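The Pink Piece

The apartment on Likgate was on the third floor, and my aunt had lived in it for 24 years. When she went to stay in Bradalen with her sister, the keys came to me in an envelope, together with a list. The list had only one line. It said: "Please make the table clean, the rest can wait."

I came on a Thursday, after work. The rooms were full of boxes, and on the table there were more boxes, and between the boxes were the small things which had not found a box yet. Corks, a roll of tape, buttons, a candle that had never been lit. It was a long white table from Husholm with a wavy edge at the back, and she had bought it when she was already too old, as my mother said, for such furniture. She paid for it in 217 small payments at the shop. I know this because she kept every receipt, and the receipts were also on the table.

I started at the left end. I took one thing in my hand, looked at it, and put it in the box for keeping or the box for giving. After one hour I had a free place as big as a newspaper. After two hours I could put my both arms on it and rest my head there for a minute. The table was cool, and I could hear the neighbor's radio through the gray wall.

Under the last receipts I found the pink piece. It was soft and flat and a little longer than it was wide, pale, with one edge almost white. I pressed it and it came back slowly. I thought it was foam, from a package maybe. Then I thought it was from the toy kitchen, the one my cousins and I had played with under this same window, when the table was another table. We had a shop there with plastic plates. My aunt was always the customer. She ordered ham, and we cut nothing with a wooden knife and gave her something pink, and she ate it with her eyes closed and asked what it cost.

"One hundred and seven," we told her, every time. It was the biggest price we could believe in.

I put the pink piece in the box for giving. Then I took it out. I put it in the box for keeping, and it looked foolish there next to her good scissors and the Ó Riain teapot. So I put it back on the table, in the middle, and washed everything around it.

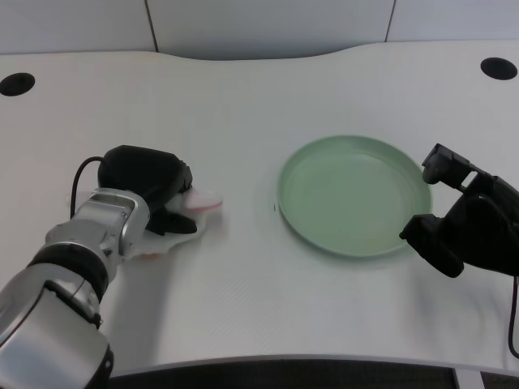 "What should I do with the pink thing?" I asked my aunt on the telephone that evening.

"Leave it out until the boxes are gone, and then decide," she said.

She wanted to know if the marks from the coffee had come off. I told her most of them. She asked if I had used the soft cloth, and I said I had, but it was the other one, with the blue border, and she was quiet for a moment and then said the blue one was also good.

I carried two of the boxes down to the street door before it became dark. When I came up again I sat at the table and ate my bread there, with my coat on, and I moved the crumbs into my hand when I was finished.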